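July, workshop notebook, shoe bench

Started at 6:40 with the kettle on, and I'm writing this while the glue cures so the rest of you don't have to ask me later which pot was which. The question is still the one we left off with, namely why resoled pairs keep lifting at the toe after a few months of ordinary walking, when the heel and the waist of the sole hold on as if they'd been born there.

My first thought was the cement. We have been on Araújo for as long as I've had keys to the place, and I'm fond of it, smell and all, but the new tins seem thinner to me and they skin over faster. So I set up test strips with Araújo on one side of the bench and the Iruvel water-based on the other, same rubber, same scuffed backing, same wait before pressing. Both got two coats. I let the first coat go properly dull before the second, which I know I don't always do on a busy afternoon (I'm confessing here so that I'll be kinder when I catch one of you at it).
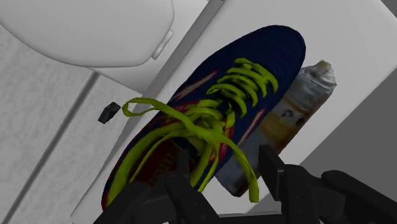
The Iruvel strips took much longer to come up tacky, and I was close to giving up on them and having my lunch. Then I warmed one under the lamp and it grabbed beautifully! I pulled it by hand after an hour and the rubber tore before the joint did. The Araújo strip peeled at one corner, cleanly, and left a shiny patch on the backing that tells me the surface under it was never rough enough to begin with.

So it may be the sanding after all. I went back over the job book, ticket 922, and my own note there says "light scuff only, thin toe." I remember being nervous of going through the material, and I think I have been nervous at every toe since.

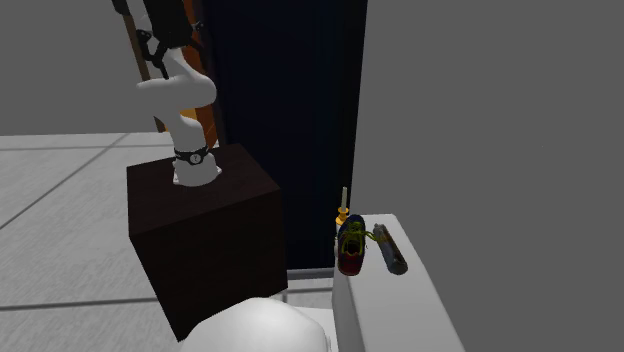 Bendik Strömberg: I'd look at the flex too. If you press the toe flat while it cures and it then has to curl up on the last, the joint is under strain before anyone has taken a step. Try curing it on the Ivard last with the toe spring left in.

Well, I hadn't thought of that, and it bothered me all through the washing up. The flat press is quick and I like it, but he's right that a toe doesn't live flat.

2 comments · 1 share 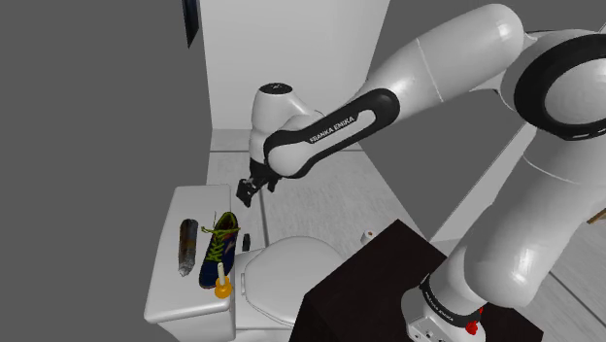

TO TRY NEXT

Coarser belt at the toe, slow speed, and stop as soon as the shine is gone — no more dabbing at it. Iruvel on one shoe and Araújo on the other, both on the Ivard last. Strap overnight. The Justska clamps are in the second drawer again, please put them back there, the springs get bent in with the hammers.

Order more brushes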